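Home Gear Guides Sale Contact
Search this site Go

Re-waterproofing a rain jacket
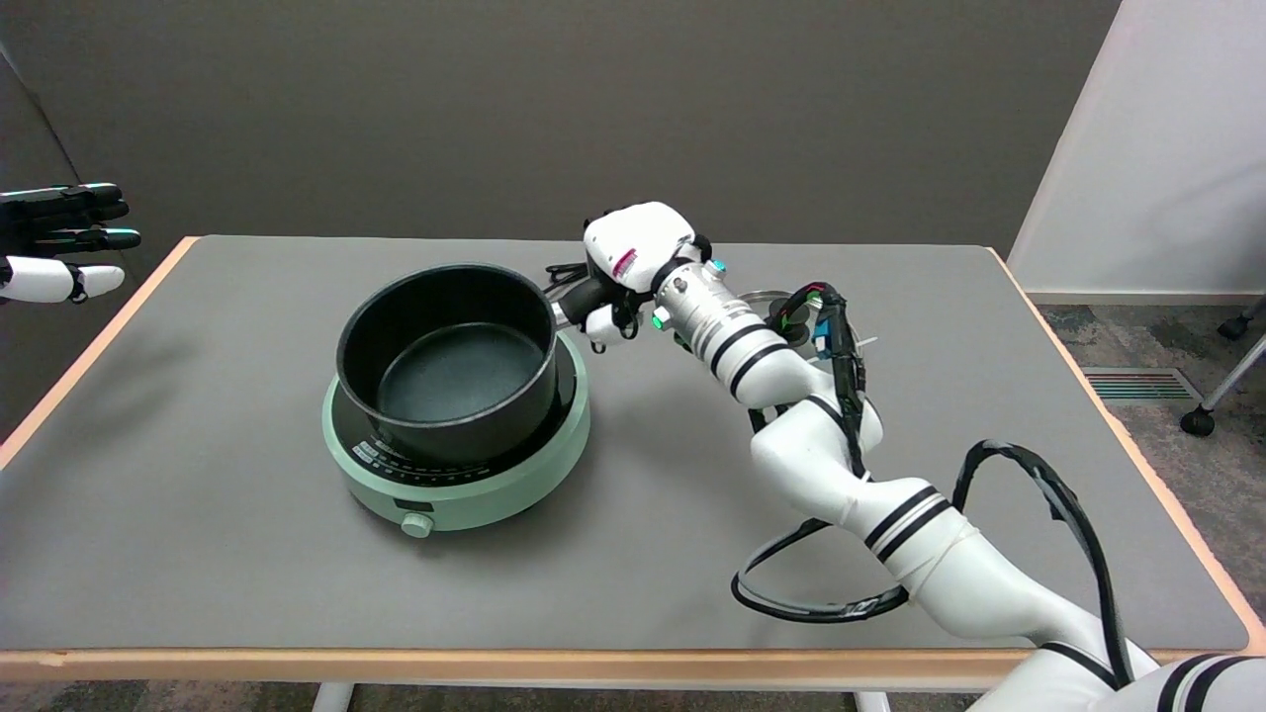 Rustdale Bushwalking Club, Gear Team

Labels promise plenty. I'd test the jacket first – flick water on the shoulders and see if it beads.

1. Zip it up and wash on gentle with soap flakes. Skip the softener.
2. Rinse twice.
3. Tumble on low for 20 minutes, if the care tag allows.
4. Test again. Only buy a spray if it still soaks in. Rhea Dagdag swears by hers, but I couldn't pick any difference in colour or feel.

Peeling seam tape is another job.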